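We got to the Skomthorpe marshes on a Thursday in December, a little after seven in the morning. The reserve covers 374 acres and there are 2 trails. The longer one follows the dike out to the Flonen hide, and that is the one I would pick if you only have half a day.

Entry is by the Ackermann gate. Parking is free but there are only 19 spaces, and the lot was full by nine. The path is flat gravel most of the way, then boardwalk. Waterproof shoes are enough.

The best birds were on the north pool. We had teal, shoveler, a few pintail and one marsh harrier that kept putting everything up. The flock of lapwings on the far bank was close to the 300 written on the sightings board. We stayed in the hide until my hands got too cold to hold the binoculars.

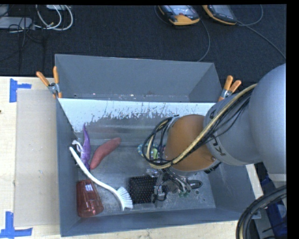
Lunch was at Kultolen, the cafe in the village, and I would go back for the soup alone. The menu is short and leans on root vegetables in winter. Mine was made with sweet potato, the reddish-brown kind with a tapered end, and it came with dark bread. They close at three. After that we drove back to the marsh for the last hour of light and heard a bittern, or something very like one, from the reeds by the gate. Next time I want to try the shorter trail in spring.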